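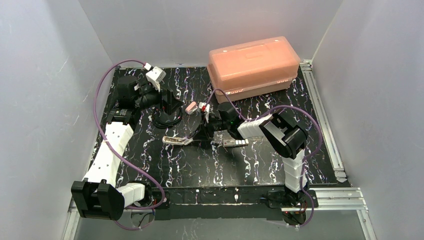

Sealing a stone-look countertop: is the yearly thing a racket?

Started by paklow_pete, Aug 9, 2022

paklow_pete
The guy who sold us our kitchen in February says I have to seal the marble every year, with his sealer, at 34 dollars a bottle. The brand is Prestari. My mother had marble for decades and the only thing she ever put on it was pie dough. Am I being had?

grout_expectations
Somewhat. Put a few drops of water on it and go have coffee. If the stone under the water has turned dark when you come back, seal it. If the water is still sitting there looking bored, leave it alone for another year.

Villca_Kitchen_Widow
Disagree with the above. The water test tells you about water. I did it, passed with flying colors, and then my brother-in-law set down half a lemon. There is now a lemon-shaped memorial next to the sink.

grout_expectations
That's etching, Widow. Acid eats the polish. Sealer doesn't stop it and neither does prayer. Sealer is for stains, meaning oil, wine and beets.

Villca_Kitchen_Widow
The bottle said "protects." It did not say "protects from beets only."

tsion_d
Former counter installer. Grout is right about the lemon. For the sealing part, wipe on a thin coat, wait 5 minutes, and buff off every bit of what's left. People leave it to dry like varnish and then call the shop because the counter is sticky. Also, Pete, are you sure it's marble? A lot of black with white veins gets sold as marble by people who were not listening when they were told what it was.

paklow_pete
The invoice says "Grallmont Black, premium surface."

tsion_d
Oh dear.

grout_expectations
"Premium surface" could be a parking lot. Ask him in writing what it's made of. If it's quartz or laminate you don't seal it at all, and you've got a nice bottle of something for the garage.

old_salt_538
I'll be the one to say it: seal it anyway. Cheap insurance. I paid 700 to have a stain ground out of mine.

tsion_d
Please don't seal laminate, Salt. It just smears around on top.

old_salt_538
Mine's granite, so I stand by it for me.

paklow_pete
Emailed him. He wrote back that it is "marble-inspired."

Villca_Kitchen_Widow
So am I, before coffee. Send back the bottle.

paklow_pete
Already opened it. Anybody near Paklow need sealer?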